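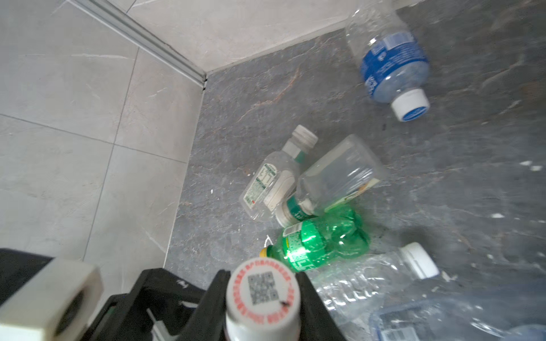 Zavala Community Workshop Help Board
Section: Robotics and Automation
Topic: Gripper loses crumpled plastic bottles during floor pickup

Posted by Eduardo Aguiar

Good evening. I am building a bottle-sorting arm at home, with some of the machining done at the shared workshop. The arm is mounted on a low cart and carries a two-finger gripper with a small camera at the wrist. Its task is to pick empty drink bottles off a tiled floor and place them in a bin. The controller is a secondhand Vasora board, and the finger motor is limited to 37 percent of its rated current.

Bottles that have kept their shape are seldom a problem. Crushed bottles are dropped on almost 50 percent of attempts, usually within the first few inches of lift. The fingers close, the current rises as expected, and the bottle then rolls out to one side. Raising the current limit made matters worse, as the plastic folded further and the grip was lost sooner.

The camera view I am working from shows the kind of pile I use for testing. A green soda bottle with a yellow cap and several clear bottles are lying together, some of them badly dented, and one bottle is held between the fingers with its white cap toward the camera. A grip close to the cap is the most dependable I have found, but the software does not choose it on its own. It aims for the middle of whatever outline it detects.

I would appreciate advice on two points. First, should I change the finger pads or the choice of grip point? Second, is there an accepted way to handle bottles that are touching one another?

Posted by Brisa Lozano

Mr. Aguiar, I would recommend changing the grip point before making any change to the hardware. The neck of a drink bottle is the stiffest part of it and generally keeps its shape when the body has collapsed. A detector trained on caps alone will give you a usable target in most cases. I trained one for a similar build on 2000 cropped pictures, taken under the same lamp that the machine works under, and it was adequate for home use.

Once the cap is located, offset the target toward the body by a short distance so that the fingers close below the neck ring. The wrist should be turned so that the fingers close across the bottle and do not push along its length. You will need the direction of the body for this, and a line from the cap to the center of the outline is sufficient.

With regard to touching bottles, please do not attempt to separate them in software at first. Select the cap with the most clear floor around it, remove that bottle, and take a new picture before planning the next pick. The pile changes after every removal, and positions saved from an earlier picture should be discarded.

Bottles lying with the cap underneath another bottle will remain a difficulty. My own machine gives the pile a slow sideways push — with the fingers closed — and then looks again.

Posted by Rafail Kalogeropoulos

Softer pads. I used Jultar foam strip on mine and had no further trouble. Also check that your fingers are parallel.

Posted by Eduardo Aguiar

Thank you both. I have begun labeling caps and have 195 pictures so far. The fingers were checked with a square and are parallel. I will fit the foam strip only after the new grip point has been tested, so that the two changes can be judged separately.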